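January, late afternoon, notes on the white surfaces

Picking up where I stopped before lunch. I finished the second coat of the Onance matte this morning, and I have to say I am fonder of it than I expected to be. The first coat went on like yogurt and I was ready to send the whole batch back to Munberg, but I had the roller too dry, as usual, and once I slowed down and loaded it properly it behaved very nicely. I used 474 grams on the second coat against 700 on the first, so the primer is clearly doing less drinking now.

For whoever picks this up after me: the can with the tape on the lid is the good one. The other one has a skin on it and I only kept it for touching up the undersides, where it really doesn't matter. Sanding between coats was 315 strokes with the worn pad (yes, I counted, it keeps me from rushing, and the radio was broken anyway).

What I keep looking at is how the white changes depending on where you stand. It leans a little pink toward one side and then goes cool and nearly green in the middle, and I can't decide if that is the paint or the daylight and the lamps arguing with each other. There is a cloudy darker patch too, very soft, no edge to it at all. And a couple of tiny dark specks low down on the left, which could be dust or could be small blemishes. I'll go over them with a clean cloth before I get out the fine paper – last time I sanded what was only lint and made myself an extra evening of work.
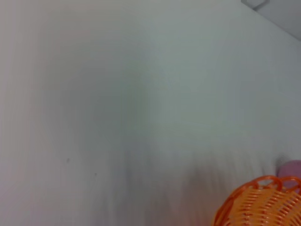

Văn thinks the pink and green business is all lamps, and says to shut off the Velteo strip over the sink and look again at noon before anybody buys more paint. Also that two coats is plenty for a matte, and a third will only show the roller lines.

Fair enough. I'll leave the third coat alone for now and do the noon check with the strip off, and write down what I see in both kinds of light. If the patch is still there I'd like to try a thin pass with the small roller, just 2 strokes each way and then hands off.

Still to do: wash the tray, order more of the fine paper, find the good stirring stick – I had it this morning, I'm sure of it.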